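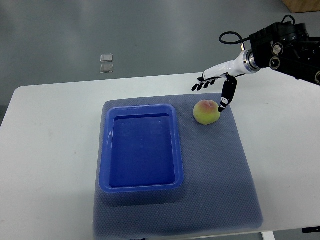 Visit to the Braltis cold store, 21/03/2026

Six of us met at the weighbridge, where Fedir Kovalchuk signed us in and issued hairnets. The site stores stone fruit and apples for growers along the valley. Kovalchuk has run the refrigeration plant for 20 years and took the tour himself.

The plant room came first. Two screw compressors feed a common ammonia header, with the standby set on a separate isolator. Defrost is by hot gas, started on coil pressure drop. The old timer is still on the wall — disconnected, but labelled as live, a point Danylo Lysenko raised and Kovalchuk wrote down.
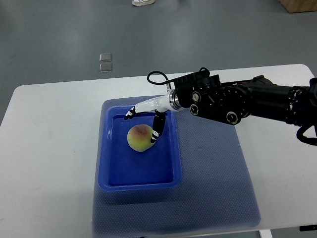 Issue 306, page 7

Peaches pass through the store quickly. They go in at the end of the chain, close to dispatch, and are held just above freezing. Kovalchuk's main worry is the middle range, a few degrees higher, where the flesh turns woolly without any change to the skin. Loads arriving at that temperature are pulled down by forced air before stacking.

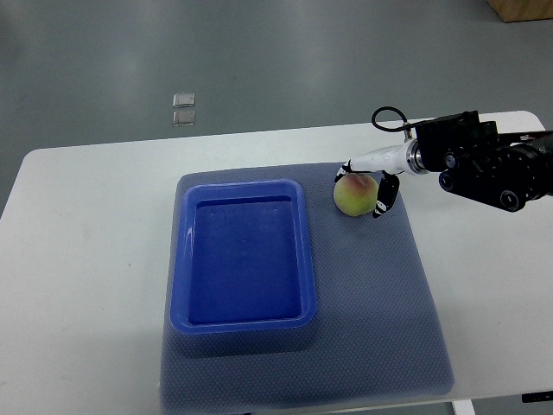
Door losses were the other topic. The strip curtains on the loading side have been replaced with fast-acting doors, and the floor heating beneath them has been rewired. Stepan Romaniuk asked for the energy readings from before and after. They had not been separated from the office supply, so no comparison could be made.
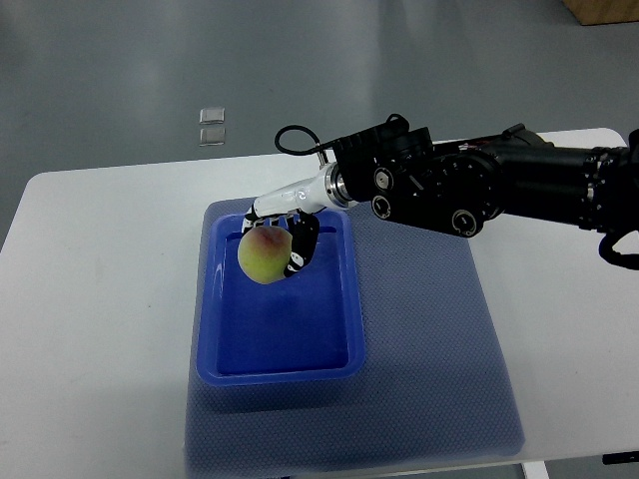

Condensate from the coolers drains to a trapped gully outside the east wall. The trap had frozen twice over the winter, and trace heating is to be fitted in April. We finished at the dock and handed back the hairnets.

Report by Kyrylo Bilyk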